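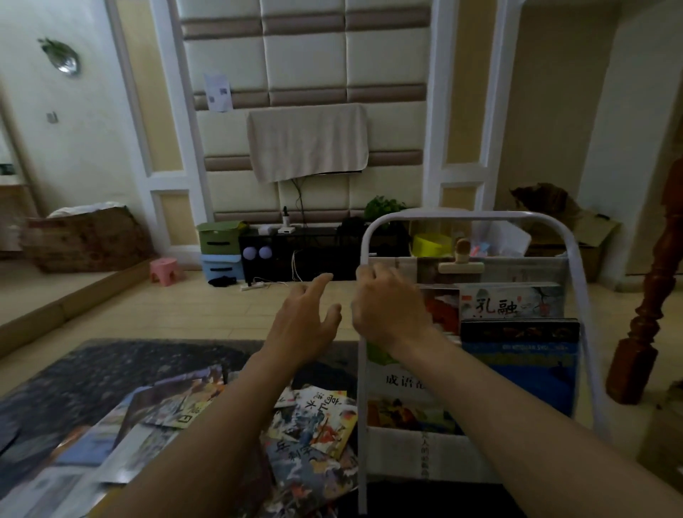 October, evening

Total is 1,145 this morning, 1,345 when I stopped. So I made the 200 I said I would, but only by working through lunch and not stopping again until after five.

The task all this week is books: from the floor to the rack, one or two at a time, until the floor is clear, then tip them out and start over. Brynhildur wants 1,784 of these before they train again. I asked her where that number comes from and she said it is what was left in the budget after the kitchen set. The kitchen set is done. I did 451 of those myself, mostly cups, and I don't want to do any more cups.

First batch went slowly. I kept reaching with both hands at once and then waiting on one of them, and when I checked the clips at noon there was a lot of dead time where my left hand just hangs over the floor. Brynhildur says to leave those in unless they run past a few seconds. She says if we cut every pause the model learns that nobody ever pauses, and then it shoves. I left them in. I did throw out nine where I talked, and one where I looked away at the door for most of it.

The rack is harder than it looks. The pockets are fabric and they sag, so you have to hold the top edge with one hand and drop the book in with the other. If you don't hold it the book catches and folds the pocket under. I have started doing the hold every time, even when the pocket is standing open, so the examples agree with each other. Must ask whether that is right or whether she wants a mix. The picture books are all different sizes and the thin ones slide flat under the fat ones, so the last few on the rug are always the worst to pick up. I can't read most of the covers, and in my notes I have been going by color.

Labels: "grasp edge," "lift," "insert," "release." Elier still won't let me put two labels on the same second, so holding the pocket doesn't get its own line. I wrote to Sidovum about it again. Last time they took eight days to answer.

Back is sore from bending. Tomorrow I will kneel for the first half and stand for the second, and note which is which, as the view of the floor is quite different from down there. Brynhildur said the Lilletby house sent in everything from one height and half of it had to be done again.

Uploaded at 6:40. Two files failed and went through on the second try. Battery was at nine percent. Charge both tonight.

Left to do: 439.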